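4. Preparar la fruta antes de usar la licuadora

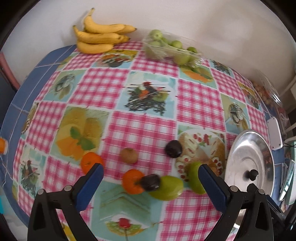

Fig. 4. Fruta sobre la mesa, con los plátanos y los envases de plástico al fondo.

Este apartado sirve para los vasos Oster y para la jarra Katona (ref. 3065). Si su jarra es de otra marca, consulte antes la capacidad máxima en la base.

1. Extienda el mantel y deje libre la parte delantera de la mesa. La base de la licuadora no se coloca sobre tela: póngala en la encimera.

2. Saque la fruta de la nevera aproximadamente 4 horas antes. Los plátanos se guardan siempre fuera.

3. Separe los plátanos del racimo uno a uno, sin arrancar el tallo de los demás. Las motas oscuras de la piel no afectan al resultado – un plátano maduro se tritura mejor.

4. Pele las mandarinas y quite las hojas, los tallos y las pepitas. Reserve la piel si va a hacer la receta de la página siguiente.

5. Abra los envases de plástico por la pestaña y lave la fruta pequeña en un colador. No la lave dentro del envase.

6. Deshuese la fruta que tenga hueso. Corte el resto en trozos de dos centímetros.

7. Pese la fruta ya limpia. Para un batido individual bastan 294 g.

PRECAUCIÓN: los huesos dañan las cuchillas. Esta avería no la cubre la garantía de Burkesico.

PRECAUCIÓN: no llene la jarra por encima de la marca de 2000 ml.

Nota: la fruta que no vaya a triturar en el día puede volver a su envase, seca y con la tapa cerrada. La fruta cortada se guarda aparte, en la nevera, y se consume al día siguiente como muy tarde.

Nota: si el mantel se mancha de zumo, pase un paño húmedo enseguida – sobre todo en los cuadros claros.

Revisión del texto: Etelka Magyar. Continúa en el apartado 5, Montaje de la jarra.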